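Search the knowledge base Search
Ticket: Label printer drops jobs after the first 80 in a batch
Product: Geerts print spooler, Stedness site license
Status: Closed
Opened by: Monique Guérin, office supplies catalog
Assigned to: Hideaki Aoki
Date opened: 2/11/23

Summary: Shelf labels for pens, highlighters, folders and desk organizers are sent from the Ilia inventory database as one batch of 1,000. The printer stops after label 80. The spooler reports the whole batch as complete.

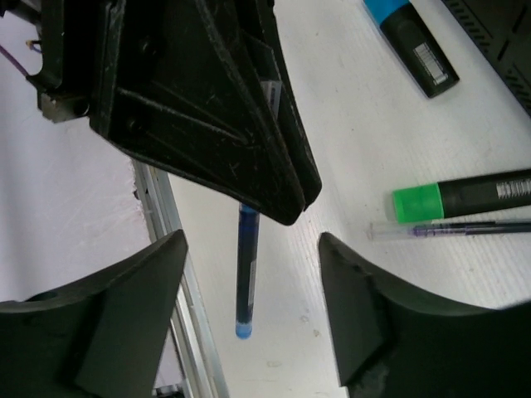

Pens and highlighters on a white tabletop.

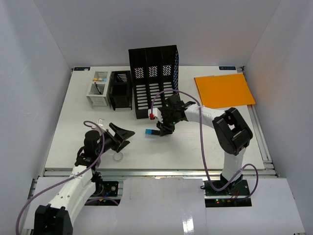
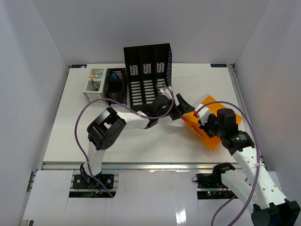

Reading time: 4 min
2 comments 0 shares

Description from requester

The batch is exported from Ilia at the end of the day and picked up by the Geerts spooler on the office server. Labels 1 to 80 print correctly, with readable barcodes and the right item numbers. After label 80 the feed stops and the printer goes back to "Ready." No error light. The spooler log shows "1,000 of 1,000 sent" and the job is removed from the queue, so it can't be resumed. The only way to get the rest is to export again starting at item 81, and then it stops at 160.

It started after the spooler was updated in February. Before the update the same export ran to the end.

Steps already tried by requester

- Restarted the printer. No change.
- Restarted the server. No change.
- Changed the label roll and ran the gap calibration. No change.
- Replaced the network cable. No change.
- Printed the built-in test page. Prints fine.

Log

Entry 1, Hideaki Aoki
Asked for the spooler log at debug level and a copy of the export file. Asked whether the printer is set up through the vendor driver or as a raw port.

Entry 2, Monique Guérin
Log and export attached. Printer is on a raw port. It was set up by Jairo Henao before I joined, and I don't have his notes.

Entry 3, Hideaki Aoki
Export file is well formed. It contains 1,000 label blocks and each one has a start and an end command. Item 81 is a folder with an ordinary description and no special characters. Moved item 81 to the end of the file and asked requester to print again, to rule out bad data in that record.

Entry 4, Monique Guérin
Printed again with the changed file. Stops after 80 labels, same as before. The last label out is item 80.

Entry 5, Hideaki Aoki
Data ruled out. The stop depends on position in the batch. In the debug log the spooler opens the connection, writes the full file and closes the connection at once. The printer buffer holds less than the full file. The older spooler waited for the printer to accept each block before it closed. Checked the port settings page: "Wait for device" is off. Requester, please confirm whether anyone cleared that box.

Entry 6, Jairo Henao
Copied in by Monique. The box was on when I set up the port. I didn't touch it after that. I did import the saved settings file once following a server move, but that was well before the update.

Entry 7, Hideaki Aoki
Reproduced on the test bench with a raw port and the same spooler version. The updater rewrites the port settings and leaves "Wait for device" at its default, which is off. Ports that use the vendor driver keep their value. Turned the box on at the bench and sent the requester's file. All 1,000 labels printed.

Entry 8, Monique Guérin
Turned the box on, clicked Apply, sent the batch. Still stops at 80.

Entry 9, Hideaki Aoki
The spooler service reads port settings only at startup. Apply saves the value and doesn't reload it. Please stop the service, wait for it to show as stopped, and start it again. A restart of the printer isn't needed.

Entry 10, Monique Guérin
Service stopped and started. Full batch printed. Ran it a second time with the original file order and got the same result. Barcodes scan.

Entry 11, Sem Schouten
Taking over for the follow-up. Raised with development as a fault in the updater. Two requests are attached to it: keep the existing value for raw ports, and show a message after Apply that the service has to be restarted.

Cause

The update resets "Wait for device" to off on raw ports. The spooler then closes the connection before the printer has taken the whole file, and anything past the printer buffer is lost. The job is counted as sent when it has been written to the port.

Fix

1. Open the port settings page in the spooler console.
2. Turn on "Wait for device."
3. Click Apply.
4. Stop the spooler service and start it again.
5. Send a batch longer than 80 labels and check the last one.

Repeat for each raw port on the server. The stopping point will differ with label size and printer memory, so a site with smaller labels may see a higher number than 80.

Still open: the completed count in the log is misleading when the box is off. Tracked separately by Sem Schouten.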